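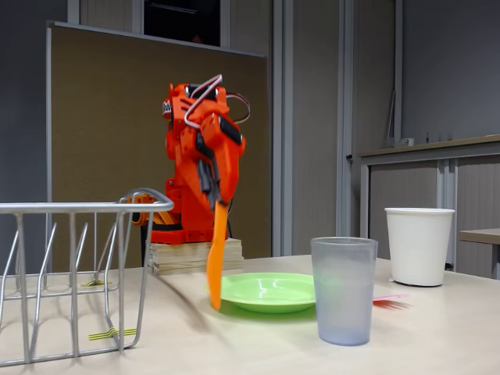
The arm at the plate, April.

By four o'clock the arm had put the orange thing down in the wrong place eight times, and Heiðrún Briem had stopped writing it in the log.

"It drifts left," Hafþór said.

"It drifts wherever you taught it to drift."

He had driven all 60 of the practice runs himself, most of them after supper, and she had slept through them. The club met Vigfúsdóttir's team in two weeks. Vigfúsdóttir's team had a new arm from Hokotov and a coach who was paid.

Heiðrún moved the green plate a little toward the boards and stood back. Hafþór started the program. The shoulder came up, the cables swung, and the fingers closed on the handle. She watched the shadow cross the table.

"Did you ever use your left hand?" she asked.

"For what?"

"For driving it. Any of the runs."

He thought about it. "My wrist was sore. The last nearly 20, maybe."

She opened the log again and drew a line under run 40.

"Throw those out," she said. "I'll do the new ones tonight. You put the cups back."

Hafþór called his mother to say he would be late.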